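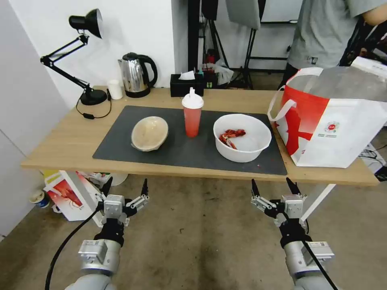
Cooked crayfish in a white bowl, with a red squeeze bottle beside it.

Readers who have ever stood on a muddy riverbank hoping for a glimpse of a whiskery nose will be pleased to hear that a new book about the otter is on its way this July, from the small and very friendly nature press Flatico. The Otter Year follows 3 families of otters along the Berhe, a quiet river that has had its share of troubles but has been looking a good deal livelier lately, with a chapter for each month from February to December – 11 in all – and plenty of old stories, poems and river lore tucked in along the way.

There is a lovely long section on what otters eat, crayfish very much included, and another on how to tell their tracks from those of a mink (harder than you might think!). The first printing is 2000 copies, and part of the price of each one goes to the Vornard River Fund, which plants willows and looks after the banks. The bookshop in Jamen is taking orders now, and will happily put a copy aside for anyone who stops in and asks.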